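Nous utilisons des cookies pour mesurer l'audience du site. En poursuivant votre navigation, vous acceptez leur utilisation.

Deux bras sur une même table : l'analyse de risques du fournisseur suffit-elle ?

Publié le 13 avril 2018 par steyn_atelier

Bonjour,

Je m'occupe de la sécurité des postes dans un petit labo d'essais. On prépare l'installation d'une table avec deux bras collaboratifs pour des tâches de manipulation de vaisselle en plastique (prendre un couvert, le poser sur une assiette, ce genre de choses). L'intégrateur, Skistmont, nous a remis en février un dossier de 7 pages qui conclut que le poste est « collaboratif par conception » et n'a besoin d'aucune protection périphérique.

Je n'y crois pas trop. Le dossier parle des bras, presque jamais de la table, des pinces ou de ce que les gens laissent traîner autour. Il cite l'ISO 10218 et l'ISO/TS 15066 en première page, et ensuite plus rien : pas une mesure de force, pas un temps d'arrêt. Est-ce que c'est recevable ? Et est-ce que je peux exiger autre chose, sachant que la commande est signée ?

Merci d'avance.

2 réponses

Réponse de tradar_meca

Si le bras est vendu comme collaboratif, il est certifié et vous êtes tranquille. Chez nous il y en a deux depuis un moment, on les a posés, on a réglé la vitesse et personne ne s'est plaint. Les normes, c'est surtout pour les grosses cellules de soudage. Mettez un arrêt d'urgence à portée de main, un ruban au sol et passez à la suite.

Réponse de dirnell

Je ne suis pas du tout d'accord avec la réponse précédente. Un bras « collaboratif », ça n'existe pas au sens où les commerciaux l'entendent. C'est l'application qu'on évalue : le bras, la pince, la pièce, le support, et la personne à côté. Changez la pince et il faut reprendre l'analyse. Un bras à vitesse réduite qui tient une lame reste un bras qui tient une lame. Vos couverts en plastique, ça va, mais écrivez noir sur blanc que l'analyse ne vaut que pour eux, sinon dans six mois quelqu'un y mettra des couteaux de cuisine.

Sur votre dossier de 7 pages : la longueur ne me gêne pas, j'en ai lu de bien plus épais qui ne disaient rien. Ce qui me gêne, c'est l'absence de mesures. Si la sécurité repose sur la limitation de la force et de la puissance, il faut des essais de contact sur le poste réel, avec la vraie pince. Demandez les relevés. Si on vous répond que « le fabricant du bras les a faits », ce sont les relevés d'un autre poste.

Ensuite, le point que presque tout le monde oublie avec deux bras : qu'est-ce que l'arrêt d'urgence arrête ? Si vous avez deux pupitres, appuyez sur l'un et regardez l'autre bras. J'ai vu un poste où il continuait tranquillement sa trajectoire. Le jour de la réception, l'intégrateur avait montré un seul bouton.

Pour le reste, voici ce que je regarde en arrivant. Ça ne remplace pas la norme et je ne prétends pas que ce soit complet.

Les pupitres : où sont-ils posés, et peut-on atteindre le bouton rouge sans passer le bras au-dessus de la table ?
Les câbles : lesquels suivent le bras, lesquels peuvent s'accrocher.
Les sièges et les petits outils près de la zone de mouvement.
L'espace entre les doigts de la pince et la vaisselle ou le plateau, parce que c'est là qu'on met la main quand une prise rate.
Le quadrillage au ruban, quand il y en a un. Ça aide à replacer les objets. Aucune valeur comme limite de sécurité, quoi qu'en dise le dossier.

Pour que ce soit moins abstrait, un poste à deux bras du même genre que le vôtre, de près puis en vue large :

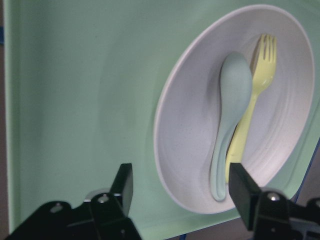
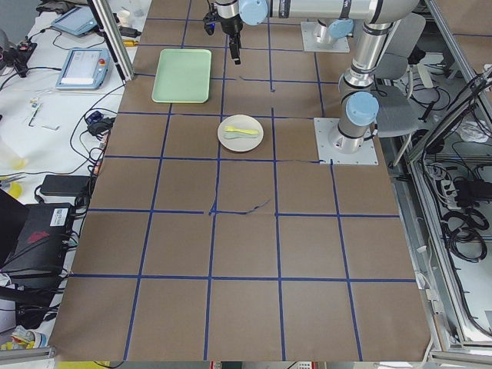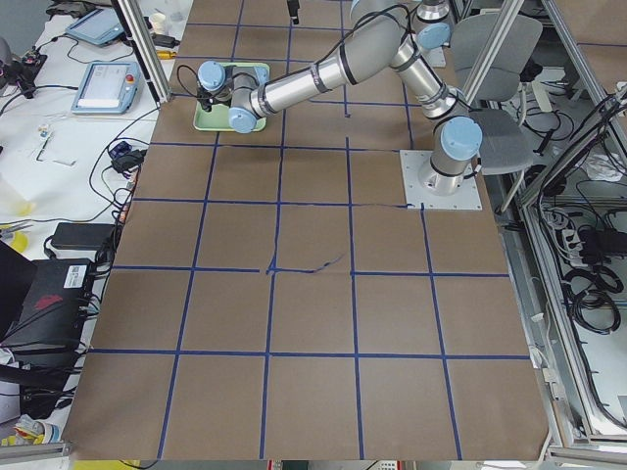
Quant à la commande signée, je ne suis pas juriste et je me méfie des gens qui donnent des avis de droit sur les forums. Mais une signature sur un bon de commande ne dispense pas de la réception. Tant que vous n'avez pas signé celle-là, posez vos réserves par écrit, une par ligne, avec une demande précise en face. « Dossier insuffisant » ne mène nulle part. « Fournir le temps d'arrêt mesuré, bras étendu, à la vitesse de production » oblige à répondre.

Je me méfierais aussi de la formule « aucune protection périphérique ». Il arrive que ce soit vrai. Il arrive aussi que ce soit écrit parce qu'un scrutateur laser n'était pas dans le devis. Demandez quelles options ont été étudiées et pourquoi elles ont été écartées. Une analyse qui n'a rien écarté n'a probablement rien analysé.

Dernière chose, gardez la version du programme et les réglages de sécurité avec le dossier. Sans ça, le premier qui remonte la vitesse pour gagner un peu de temps rend tout le papier caduc et vous n'en saurez rien.

Commentaire de steyn_atelier

Merci dirnell. J'ai posé la question de l'arrêt d'urgence commun, on m'a répondu « normalement oui ». J'ai demandé à le voir.

1 092 vues

Recevez chaque mois les meilleures réponses de la communauté : inscrivez-vous à notre lettre d'information. Désinscription possible à tout moment.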